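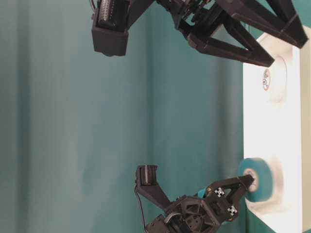
I spent a good part of my working life thinking that packing kits was the kind of job you could do with your brain switched off. Then I did it for a morning at Ledlow, and by smoko I'd put the wrong tape in the wrong carton twice and someone half my age had to come over and fix it for me. Very kindly, I should say! She didn't even sigh.

Ledlow sells art and craft supplies to schools. Glue, card, pipe cleaners, the big tubs of pompoms, and tape. So much tape. If your kid has ever come home with a cardboard robot held together in several loud colours, there's a fair chance the tape came through this warehouse, out past the tile shops at the back end of Lelden, where the only lunch within walking distance is a servo pie. (Not bad, as it goes. Get the pepper steak.)

I'd gone out there in September because a friend of a friend told me they were teaching robot arms to do the kitting, and I wanted to know what the people who already did the kitting thought of that. I'd been expecting either a big sales pitch or a lot of folded arms. What I got was a cuppa, a hi-vis vest two sizes too large and a very long conversation about tape.

Kitting, if you've never had the pleasure, means making up sets. A school orders a class pack and somebody has to gather the right colours, put them in a tray, check the tray against the sheet and send it down to be boxed. The sheet changes all the time. One school wants no black. Another wants double red for the sports carnival. In the January rush before term starts, the packing floor does it from six in the morning until the truck comes at two, and the thing people complain about isn't their backs, it's their thumbs and wrists. I was shown a wrist brace that had been signed by the whole shift, like a plaster cast.

The outfit running the trial is called Gitis, and they've taken over what used to be the returns room. The project itself is called Wijaya, and everyone on the floor uses the name as though it's a workmate. "Is Wijaya going today?" "Wijaya's having a bad one." There are two black arms, one from each side of a table, and the table has a green cloth over it that would look right at home at a card night.

I'd pictured something like a car factory, all heavy orange machinery behind a cage. This is on a much smaller scale, with pointy black fingers that open and shut like a bird's beak and cables looping about the place. You can see every screw. One of the packers told me it looked like something her son would bring home from tech class, and she meant it as a compliment, mostly.

The job they've given it is a cut-down version of the real one: rolls of tape on the table, a white tray, arms on either side. Anyone on the floor could do it while telling you about their weekend. For the arms it's a full day's work, and after an hour of watching I started to see why. A roll of tape is a slippery customer. You can take it by the outside, or get a finger in through the hole, and each way leaves it sitting differently when you come to put it down. Then there's colour, which I'd never given a thought to. Teal tape on a green cloth is hard enough for me to spot, and I've got my good glasses on.

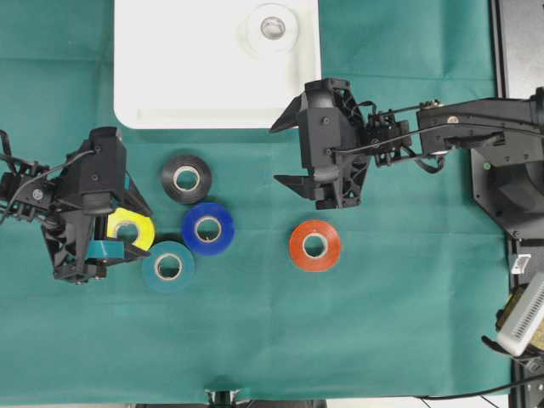
So who teaches it? That's the bit I found most interesting, and the bit that's caused the most chat in the lunchroom. Gitis started out with its own engineers showing the arms what to do, and the engineers, bless them, were hopeless at packing. They'd never had to be quick at it. They picked things up one way and put them down another, and they fussed. After a couple of weeks somebody had the good sense to ask the packing floor if anyone fancied a turn.

Plenty did, it seems. Now a few of the regular crew rotate through, showing the arms how a job should go, over and over. The target for a shift is 100 goes at the task, and the best anybody had managed when I visited was 70, a score that was written up on the whiteboard with a crown drawn over it. The owner of the crown has been packing since before the company had a website. She told me her secret was not looking at her hands, and then she told me the engineers had asked her to explain what she meant by that and she couldn't, and they'd all stood there for ages with her picking up rolls and putting them down again while they watched her elbows.

I loved that. All those years of being told it was unskilled work, and there's a room full of people with degrees wanting to know what her elbows are doing.

She's not starry-eyed about it, mind. None of them are. I asked everyone I talked to whether they were worried, and the answers were all over the shop. A bloke on the boxing line reckons the arms will have his job by the time his youngest finishes school, and he's doing his forklift ticket at night just in case. Another woman said she'd watched the thing for ten minutes and wasn't going to lose any sleep. One young fella, fairly new, said he'd happily never pack another class set as long as he lived and could they please hurry up.

Then there's the question of money. Packers on the trial get an extra 3 dollars an hour, which sounded all right to me until someone pointed out it stops the day the trial stops. If what you know ends up in the machine, should you get paid once for it, or should there be something more to it than that? I heard that argued over the sandwich press with real heat. Management's position is that hours on the packing floor won't be cut while the trial is on and that anyone who wants retraining will get it. That's in writing, pinned beside the roster. The paper doesn't say what happens after, and I wasn't the only one to notice. Somebody had underlined "while" in biro.

I put this to the floor manager and got a straighter answer than I'd expected. He said he doesn't know. He can't get enough people for the January rush as it is, he's had years where he was in there packing himself at midnight, and if the arms could take the plain orders he'd put his people on the fiddly ones and on checking. That's the plan. He also said plans were made further up than him, and he went a bit quiet after that.
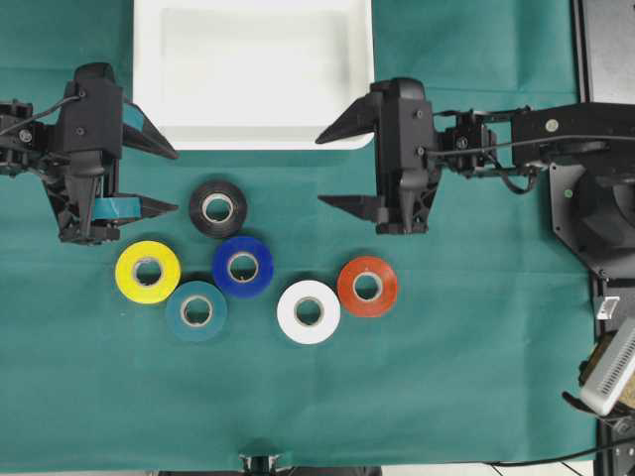

Six rolls, one tray: a cut-down version of the job the packing floor does every day.

Some things have changed already, and they aren't the ones I'd have guessed. The packers talk about their own work differently. They've had to put words to it, you see, and the words have stuck. There's "nosing" a roll, which is tipping it up a bit before you let it go, and there's "parking", which is leaving one where you can grab it on the way back. New starters get taught those now. Training on the floor used to be a matter of standing beside somebody for a day and hoping for the best, and by all reports the last lot of casuals picked it up faster than any group before them. The wrist stretches have come in too, after an engineer asked why everyone kept shaking their hands out.

There's been a bit of grief as well. The trial took the returns room, and the returns room was where you went for a quiet five minutes. Returns are now done at the end of the packing floor beside the roller door, where it's freezing in winter, and if you want to hear strong language, ask about that. It came up more often than job losses did.

Before I left I asked if I could have another go at kitting, by hand, the old way, and they found me a spot at the end of the bench. I tried not looking at my hands. I dropped a roll of yellow, which went under the bench and a good way across the concrete, and a cheer went up. My tray was right, though. She checked it twice, the woman with the crown, and sent it down the line, and then she had to get going because her turn with Wijaya started at eleven and she had her eye on beating that 70.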